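Paper, boxes and the weight limit of a shelf

I have been at the same cubicle long enough to accumulate paper that I am required to keep and do not want to look at. The records policy at work says seven years for signed test reports, and the scanning contract stops short of anything with a wet signature on it. So the reports stay on paper, and somebody has to box them. For our group that is me, usually in January, when the meeting calendar is thin.

This post is mostly notes to myself so I don't have to work it all out again next year. If you box paper for a living, none of it will be news.

Sizing

I used to use whatever cartons the mail room had left over. They were free, they were all different, and they did not stack. Two years ago I bought a flat pack of storage boxes with lift-off lids and haven't gone back. The ones I settled on are a Feritz box in orange. The colour was the cheapest that week and has turned out to be useful, as the archive shelves are otherwise a wall of brown and I can find my row from the door.

What matters in a box for paper is the inside floor. It should be slightly larger than the sheet in both directions -- enough that the stack goes in flat and comes out without bending a corner, not so much that it slides when the box is carried. I aim for a centimetre of slack on each side. More than that and the stack fans out by the time it reaches the basement.

Weight is the other limit. A standard ream of 80 gsm letter paper is 500 sheets and weighs a bit under 2.5 kg. I stop at 600 sheets per box, just under 3 kg before staples. The box would hold more. The shelf would too, but the top row is above my shoulder and I have to get things down from it.

Sorting

The pile this year was 1,117 pages, down from 2,392 the year before. Most of the drop came from the Brokier project moving to electronic sign-off in the autumn. I expect one more year of Brokier paper and then none. Bühler will continue on paper for as long as they like, and they seem to like it.

Order of work, as it stands now:

Remove plastic sleeves and bulldog clips. Staples stay. Sleeves trap moisture against the toner and after a few years the page comes away with the sleeve. Clips rust, and they also make one side of the stack thicker, so the pile leans.

Sort by report number, oldest at the bottom. I tried sorting by client for a while. It looks sensible until a request comes in, and requests always come in by report number.

Pull duplicates. There were 142 duplicate pages this time, nearly all of them second copies printed for meetings. These go in the secure bin. Check for handwriting before binning. A copy with notes in the margin counts as a separate record under our policy, even if the notes are a lunch order.

Square the stack on the desk, long edge first, then short edge. Doing the short edge first makes the long edge drift.

Filling

That left 975 pages to keep, so two boxes. I did both on Thursday afternoon at my own desk, as the work table near the printers was taken. A desk is a bit tight for this. The box needs to sit well back from the front edge so there's room for your forearms on either side, and the lid is awkward in a cubicle because it wants as much room as the box does.

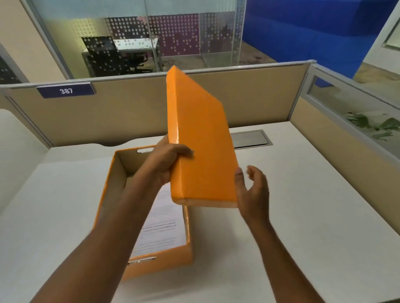 Reports in the box, lid in hand.

Pages go in face up with the first page of the newest report on top. It sounds trivial, but the first thing anyone does with an archive box is lift the lid and read the top sheet to see whether they have the right one. If that sheet is the blank back of something, they start digging.

The handle slots are worth a mention. They let a little air through, which I consider a benefit, and a little dust, which I don't. In a basement with no carpet the dust is minor. I have opened boxes from the first batch and found a faint grey line on the sheets nearest the slot and nothing on the rest. If it bothered me I would put a folded sheet of card on that side. So far it hasn't.

Lids

Lids go on last, one end first and then pressed down at the other. Pushing down in the middle bows the top and lets the corners ride up. After a year or so under another box, a lid with raised corners will have creased along the rim, and it never sits flat again. I lost three lids that way in the first batch.

Do not write on the lid. Lids get swapped. Labels go on the short end of the box itself, below where the rim comes down, with the first and last report number, the year and the destroy-after date. I print mine in 24 point. Nisha Jaiswal, who runs the archive room booking sheet, asked for 36, and she is probably right for the bottom shelf.

Index

There is a spreadsheet with one line per box: box number, report range, page count, shelf. I add the line before the box leaves the desk. The year I left it until afterwards, two boxes went down with the same number and it took most of a morning to separate them.

Still to do

The Tarivance binders. They are A4 and everything else is letter, so they stand 18 mm proud of the floor of these boxes and will need something longer. I have measured a sample from the supplies catalogue and the length works but the height is wrong -- the lid would sit on the stack instead of the walls. Splitting each binder over two boxes would fix it, at the cost of an extra line each in the index. I'll try one and see how it stacks.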